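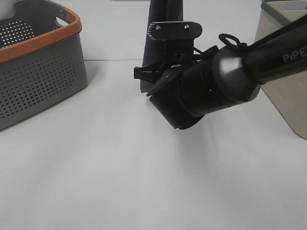
Jeanie Urquhart thinks the regrasp is doing all the work and the new policy is doing none of it. Her words in the shared notes, more or less: if you let it drop and pick again as often as it likes, of course the number goes up, so show me the number with the regrasp switched off. Fair. Spent the morning on that.

March, started 8:40

Question for this block: does picking by hem beat picking by highest point, on dark cloth, when the fold count is not controlled. Setup as left last night. Arm, basket on the left, box on the right. Did not touch the table height. Did not touch the lights either – please nobody touch the lights until the Negash set is done, the dark cloth is bad enough for depth as it is.

Names so I stop mixing them up:
Lisov = old baseline, highest point in depth, close, lift
Truter = hem scorer, picks along what it thinks is an edge
Negash = the set of start states (dark cloths only)
Nutville = the logging box, still slow, still on the old clock

254 start states in Negash. Doing them in blocks of 21 so I can stop for coffee and re-zero the wrist. Last block will be short, fine.

Regrasp off for everything today. One close, one lift, hold, score. If it comes up in the wrong place it comes up in the wrong place.

Scoring, same as before, written out for once:
clean = one layer in the fingers, cloth hangs from one point, held to the end of the hold
double = two or more layers pinched
slip = had it, lost it
miss = closed on table or air

Hold is 6 seconds. Was shorter in the first draft of the protocol and slips were getting counted as clean, see older notes.

9:30
Block 1, Lisov. Lots of doubles. Expected, the highest point on a heap is nearly always a fold so you get both sides of it. Lifts fine, holds fine, useless for unfolding afterwards. I keep saying this and then the table we report only has "lifted yes/no" in it. Need to change the table. A double that holds is a worse result than a miss for what we want, the miss you can just try again.

Block 1, Truter, same start states. Fewer doubles by eye. More misses. It goes for the edge and closes short, fingertips landing just outside the cloth. Looks like an offset and not like a bad choice of point: the picked pixel is on the hem every time I checked the overlay.

Checked 14 of the misses by hand against overlay. All short on the same side. So either calibration drifted or the dark cloth edge is getting eaten in the depth image and the point gets snapped to the nearest valid depth, ie table. My money is on the second.

10:15
It was both, annoyingly. Calibration off by a hair, redid it with the board. Then looked at raw depth: border of holes all along the cloth edge, and the fill step fills them from the table side. So hem point gets table height and gets dragged outward. Lisov never sees this since it doesn't go near an edge. So the comparison has been unfair to Truter the whole time, on dark cloth anyway. Light cloth wouldn't show it, explains why the older runs looked so good and then fell apart.

Fix for now: fill from the cloth side using the mask, and shift the pick inward a little along the edge normal. Did not tune the shift. Picked one value, wrote it in the config, leaving it alone. If I start tuning it on Negash then Negash is a training set.

Threw out block 1 for both methods and started over. Old logs are kept under "before fill", don't delete them, they are the evidence for the fill thing.

11:00
Blocks 1 and 2 again, both methods. Misses on Truter way down. Not writing rates here until all of it is in, last time I did that the half-way number ended up in a slide.

Slips are a new thing though. With the inward shift it gets one layer but only a small bite, and some of them crawl out during the hold. Heavier cloths worst. Wanted to raise the close force and stopped myself, same reason as above. Note it as a limit.

One thing I had wrong: thought the bottom of the hanging cloth catching on the table would muddy the slip score (weight taken off the fingers). Changed lift height so the hem clears for the longer ones. Applied to both methods. Means blocks before this change are out too, so that is block 1 for the third time. Fine.

11:50
Reset between trials. Doing it the boring way, pick up the cloth, drop it from the marked height, don't fix it. Caught myself smoothing one out because it landed ugly. Ugly ones stay in. If you take over from me this afternoon, same rule for you, and write your initials on the block so we can see if there is a person effect.

Nutville lagging again, timestamps roughly a second behind the arm. Doesn't matter for the score, matters if anybody wants to line up finger current with the images for slip detection. Put a tap at the start of each block (close on nothing, open) so there is a mark in both streams.

12:30
Re Jeanie's point. Wrote back that she's half right. With regrasp on, both methods end up at close to the same place because Lisov just keeps rolling the dice. With it off they come apart, but they come apart in the kind of failure, doubles against slips. A single success number hides that whichever way we set the switch. Proposed reporting all four outcomes, first try only, and then number of tries to first clean as a seperate figure. She hasn't answered. Would also like her to score a block blind from the video, she's stricter than me on what counts as one layer.

Double vs clean is hard to call on dark fabric from one view. A few I had to go over and feel with my fingers after the hold. Wrote "felt" next to those. Should probably do that for all of them, or none.

To do
- finish Negash, Truter first then Lisov, then swap the order halfway so the cloth isn't always fresher for one of them
- re-zero wrist every block, not every other
- same fill fix into the Lisov branch even though it shouldn't matter, so the code is the same for both
- finger pads: look at them before the next block, left one felt slick
- new results table with four columns
- ask about the clock on Nutville, again
- light cloth control, one block only, to check the depth hole story. If Truter misses the same on light cloth then I'm wrong about all of the above

13:10
Stopped for lunch in the middle of block 3. Arm parked, config saved, block sheet is on the clipboard. Start from the next unticked row.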